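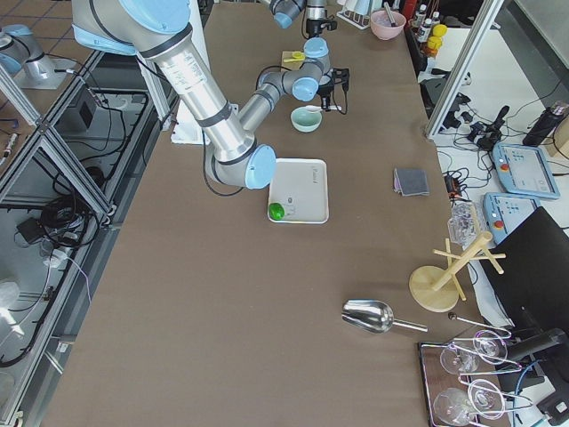 # Buteck 台面小物集

厨房台面上的零碎东西，一份清单加一堆摆放记录。碗、勺、小架子、杯架、布、塑料袋、假的真的水果混着来。先写到这，能用就行，细的后面补。

维护：Alcides Assunção
清单表：`items.csv`
摆放记录：`placements.jsonl`
别名表：`aliases.yaml`
状态：还在改，字段名基本定了，别名没定

## 先看这个

- 物品 50 件，记录 529 条，类别 11 个
- 一条记录 = 一件东西在某次摆放里的位置和状态，文字写的
- 名字一律以 `items.csv` 里的 `name_zh` 为准，口头怎么叫随便
- 拿不准是什么的，写 `unsure`，别猜
- 东西用完放回 Amundsen 柜，盒号在表里

上面五条看完基本够用了。下面是细节，要改表的人再往下看。

## 目录

```
buteck/
 items.csv 物品总表
 placements.jsonl 摆放记录
 aliases.yaml 别名
 boxes.md 哪个盒子放什么
 notes/
 naming.md 起名的老讨论，很乱
 cleaning.md 清洗，跟本文有重复
 lost.md 找不到的东西
 scripts/
 check_names.py 查名字有没有写错
 merge_alias.py 把别名换成正名
```

`notes/naming.md` 里有些结论已经作废了，跟本文冲突的以本文为准。还没空删。

## 物品总表

`items.csv` 的列：

| 列名 | 意思 | 必填 |
|---|---|---|
| `id` | 短编号，小写字母加下划线 | 是 |
| `name_zh` | 中文正名 | 是 |
| `name_en` | 英文名，没有就空着 | 否 |
| `category` | 类别，见后面 | 是 |
| `color` | 主色，只写一个 | 是 |
| `material` | 材质，确认过才写 | 否 |
| `soft` | 会不会变形，`y`/`n` | 是 |
| `see_through` | 透不透，`y`/`n` | 是 |
| `box` | 盒号 | 是 |
| `certain` | 是不是确定这是什么东西，`y`/`unsure` | 是 |
| `remark` | 随便写 | 否 |

抄几行出来，省得大家去翻：

```csv
id,name_zh,category,color,material,soft,see_through,certain
bowl_teal,浅青碗,碗,teal,,n,n,y
bowl_pink,粉陶碗,碗,pink,ceramic,n,n,y
spoon_white,小白勺,勺铲,white,,n,n,y
scoop_metal,金属铲勺,勺铲,silver,metal,n,n,y
tray_white,白方盘,托盘,white,,n,n,y
mugtree_wood,木杯架,架子,brown,wood,n,n,y
rack_wire,小白线架,架子,white,,n,n,y
cloth_gray,灰布,布,gray,,y,n,y
bag_clear,透明袋,袋子,clear,,y,y,y
ball_green,绿球,果蔬,green,,n,n,unsure
bottle_small,小白盖瓶,瓶罐,white,,n,n,y
```

`box` 这里略了，盒号换得勤，去看 `boxes.md`。

`material` 空着的很多，正常。浅青碗到底什么料没人查过，敲着听也听不出来。粉的那只确认是陶瓷，填了。金属铲勺写 metal 就够了，别写不锈钢，没有依据。之前有人给白方盘填了具体塑料的型号，删了，问他哪来的，说是感觉。

`color` 只写主色。灰布一边翻出来的里子颜色更浅，`color` 还是写 gray，里子写进 `remark`。小白盖瓶写的是盖子颜色，这个定得不好，瓶身另外算，等下一版改。

## 类别

就这 11 个，别自己加：

- 碗
- 勺铲
- 托盘
- 架子
- 布
- 袋子
- 果蔬
- 瓶罐
- 木块
- 杯子
- 杂项

杂项什么都能进，但请先想一下能不能归到别的。杂项最后变成垃圾桶就没意义了。

容易归错的：

- 木杯架归架子，不归杯子。架子上挂没挂东西跟类别没关系
- 金属铲勺归勺铲。有人叫它冰铲，有人叫它面粉铲，统一叫铲勺
- 白方盘归托盘。有边，能兜住圆的东西，但别当碗用
- 黄色小件，可能是柠檬，也可能是玩具块，统一先进果蔬，`certain` 写 `unsure`

- 插在粉陶碗里的那根柄：按勺铲记，只露出一截柄就写 `unsure`

## 摆放记录

`placements.jsonl`，一行一条。长这样：

```json
{"item": "scoop_metal", "zone": "near_mid", "state": "lying", "facing": "bowl_left", "with": [], "note": ""}
{"item": "mugtree_wood", "zone": "near_right", "state": "standing", "facing": "", "with": [], "note": "空架"}
{"item": "ball_green", "zone": "in_tray", "state": "resting", "facing": "", "with": ["tray_white"], "note": "盘内左下角"}
{"item": "cloth_gray", "zone": "right", "state": "folded", "facing": "", "with": [], "note": "一侧露浅色里子"}
{"item": "bag_clear", "zone": "right", "state": "crumpled", "facing": "", "with": [], "note": ""}
```

### zone 怎么写

台面是棕色那张长的。站在近边看过去：

- `near_left` `near_mid` `near_right`：手边这一带
- `left` `mid` `right`：中间一带
- `far_left` `far_mid` `far_right`：最远那头
- `in_tray`：在白方盘里
- `in_bowl`：在某个碗里，哪个碗写到 `with`
- `off_table`：掉地上了或者放到旁边那个白色低面上

不要写厘米。以前写过，量的人不一样，数全对不上，后来整列删了。

跨两个区的，按大头在哪边算。长柄的东西看头不看柄，勺头在哪就写哪。

### state 怎么写

| 值 | 用在 |
|---|---|
| `standing` | 立着的，杯架、瓶子、线架 |
| `lying` | 平躺，勺铲为主 |
| `resting` | 就放着，没啥方向 |
| `folded` | 叠着的布 |
| `spread` | 摊开的布 |
| `crumpled` | 皱成一团，布和袋子都能用 |
| `stacked` | 摞在别的东西上面 |
| `leaning` | 靠着、斜插着 |
| `fallen` | 本来该立着，倒了 |

叠得很烂的布算 `folded` 还是 `crumpled`？看能不能认出边。认得出就 folded。吵过好几回了，就这样。

碗空不空写 `note`，不进 `state`。只写"空"或者"有：xxx"。没看清碗里面就什么都不写，空着的 note 不代表空碗。这条经常被搞错！

### facing

只有勺铲类和有把手的才填。

- `bowl_left` / `bowl_right` / `bowl_far` / `bowl_near`：勺头朝哪
- `handle_left` 这种也有人用，意思反过来，别用了，`check_names.py` 会报错

### with

跟谁叠着、装着、靠着。挨得近不算，要碰到。小木块上放着黄色那件，就要互相写上。一堆聚在一起的小黄件，整堆写一条，`note` 里写"成堆"，不用一个个点。

## 名字和别名

口头的叫法太多，`aliases.yaml` 收了一些：

```yaml
bowl_teal: [薄荷碗, 蓝绿碗, 青碗, 小绿碗]
bowl_pink: [粉碗, 红碗]
spoon_white: [白勺, 汤勺小的, 宝宝勺]
scoop_metal: [冰铲, 面粉铲, 铁铲, 大勺]
tray_white: [盘子, 方盘, 白盘, 盒盖]
mugtree_wood: [杯树, 挂杯子的, 木头桩]
rack_wire: [线架, 碟架, 小架子]
cloth_gray: [抹布, 灰毛巾, 垫布]
bag_clear: [塑料袋, 保鲜袋]
ball_green: [青柠, 青柠檬, 绿球球]
```

"小绿碗"容易跟绿球混，写记录时别用。"大勺"也有问题，别的勺铲里有更大的。"盘子"指谁得看上下文，合并脚本碰到"盘子"会停下来问。

绿球的事：长得像青柠，没切开，也没人认领是谁买的。正名就叫绿球，青柠留作别名。谁确认了再改 `certain`，确认的方法写进 `remark`。小黄件同理，像柠檬，也像玩具，看着都有理。

起名规矩：

1. 颜色在前，东西在后。白方盘，粉陶碗
2. 大小只在撞名时才加
3. 用途不进名字，冰铲这种不要
4. 牌子不进名字，东西上印了什么字也不进
5. id 用英文，名字_颜色或者名字_材质，二选一，别三段

第 5 条有例外，老 id 不动，动了 529 条记录全得跟着换。

## 收纳

Amundsen 柜，8 个盒子，从上往下数。柜门有点卡，往上提一下再拉。

| 盒 | 放什么 | 备注 |
|---|---|---|
| A | 碗 | 碗之间垫布 |
| B | 勺铲 | 柄朝一个方向 |
| C | 托盘 | 平放 |
| D | 架子 | 木杯架立着放，别压 |
| E | 布、袋子 | 布叠好，袋子抚平再放 |
| F | 果蔬 | 真的别进来！！ |
| G | 瓶罐 | 盖子拧紧 |
| H | 木块、杯子、杂项 | 快满了 |

F 盒那条是有过教训的，夏天，不展开。真的水果用完拿走或者吃掉，不进柜。

D 盒比较挤，线架可以挂到盒边上。木杯架的横杆朝外斜，塞盒子的时候别硬拧，先转一转角度。之前借给 Flilulholm 的那支断过一根杆，回来时已经粘好了，但粘的那根不要挂重的杯子。

袋子皱了不用扔。皱的袋子就是要皱的，抚平是为了省地方，下次要用再揉。破了才换，换了在 `remark` 写"换过"。

## 清洗

- 碗、白方盘：温水，洗洁精一点点，擦干
- 勺铲：同上，金属的当天擦干，别泡过夜
- 木杯架、木块：湿布擦，不泡水
- 灰布：单独洗，不放柔顺剂
- 袋子：里面擦一下，倒扣晾
- 瓶罐：外面擦，标签别搓
- 果蔬类里的假货：湿布擦

粉陶碗别跟金属铲勺一起扔水槽。洗完没晾干就收盒的，下次开盒一股味。

台面棕色那层用干布就行。油渍用湿布加一点洗洁精，擦两遍。不要用钢丝球。真的不要。

## 摆一桌 / 收一桌

摆的时候没有标准答案，乱一点没关系，本来就要乱。但有几条：

- 立着的东西别贴边
- 瓶子尽量放远端，一排，标签朝外
- 碗口朝上，除非记录里写明扣着
- 铲勺别压在布上，布会被带走
- 圆的东西进盘或者进碗，直接放台面会滚
- 透明袋旁边留点空，不然后面写记录的人看不见它

收的顺序，习惯这么来：

1. 先收圆的
2. 碗里有东西的先倒出来，再收碗
3. 勺铲
4. 瓶罐，一只手一个
5. 架子
6. 布和袋子放最后，正好擦一遍台面
7. 对一下清单，少了写 `notes/lost.md`

第 7 步经常被跳过，所以 `lost.md` 里有些东西其实早就找着了。找到了请划掉，谢谢。

## 跑一下检查

```
python scripts/check_names.py items.csv placements.jsonl
python scripts/merge_alias.py placements.jsonl --aliases aliases.yaml
```

先跑 check 再跑 merge。反过来也不会坏，就是报错会少一半，你以为没事。

常见报错：

- `unknown item`：名字没在总表里，多半打错了，`bowl_teal` 打成 `bowl_teel` 的最多
- `bad zone`：自己造了区名，什么 `middle_far_ish`
- `state/category mismatch`：碗写了 `folded` 之类
- `alias ambiguous`：碰到"盘子""大勺"，手动选
- `missing with`：写了 `stacked` 或 `in_bowl` 但没写跟谁

脚本不看 `note`，随便写，写英文也行。

Windows 下存 csv 请用 UTF-8，不然中文名全是问号，上次修了一下午。

## 已知问题

- 小白盖瓶是一排，总表只有一行，哪瓶是哪瓶分不出来。标签内容没录
- `color` 只有一列，两色的东西吃亏
- 透明袋的记录偏少，看漏的多
- `leaning` 和 `stacked` 早期混用，勺插在碗里两种写法都有，没统一改
- `off_table` 把掉地上和放旁边白色低面混在一起了，应该拆开
- 小白线架的名字跟另一个架子撞过，旧记录里有几条可能指错了，没法查
- 3 月那批记录是两个人轮着写的，`note` 风格完全不同，一个只写"空"，一个写小作文
- 分类里的杯子很少出场，杯架经常是空的，想找杯子挂在杯架上的记录会失望
- 木块没分大小

## 适合拿来干嘛

- 练台面物品的叫法，正名对别名
- 查同一件东西都被放在过哪
- 写收纳清单、搬家清单的时候抄格式，Zaver 那边就是抄的这个，他们多了一列"易碎"
- 给新来的人熟悉柜子

不适合：

- 当采购清单。没有价格没有型号
- 推断材质。空的比填的多
- 统计一般人家厨房有什么，这些东西是陆陆续续凑的，很偏
- 食品安全相关的任何事

## 加新东西

1. 看看是不是已经有了，换个名字而已
2. 按起名规矩取名
3. 总表加一行，必填的都填
4. 找盒子，盒子满了先问
5. 想到的别名写进 yaml
6. 跑 check

总数现在卡在 50，加一件要退一件。退的那件在 `remark` 写"已退"，行别删，老记录还指着它。

不收的：玻璃薄的、刀、带电的、有味的、谁家里还要用的。最后这条请认真对待，借来的东西写上还的时间，到点就还。

## 借用

跟 Alcides Assunção 说一声，整盒借，不拆盒。还的时候洗过、对过清单。少了就说少了，不赔，但要写进 `lost.md`。

## 改动

- 去掉厘米列
- `handle_*` 停用
- 绿球正名从"青柠"改回"绿球"，`certain` 改 `unsure`
- `soft` 和 `see_through` 拆成两列，以前合在一列叫"特殊"，没法用
- 加 H 盒，木块从 D 盒搬过去
- 白方盘材质清空
- 别名加"木头桩"

## 待办

- [ ] 瓶子分开编号
- [ ] `off_table` 拆两个
- [ ] 把 `naming.md` 里作废的删了
- [ ] 颜色改两列
- [x] 灰布的里子写进 remark
- [ ] 问清楚小黄件到底是啥
- [ ] `cleaning.md` 跟这里合并，重复太多
- [ ] 柜门修一下，跟表没关系，但是每次都卡
- [ ] 英文名补齐，现在空了一大半，`name_en` 填的时候别机翻，杯架翻成 cup shelf 的那条已经改会来了

有问题直接在表里写 `remark`，前面加个 `??`，我隔几天会搜一遍。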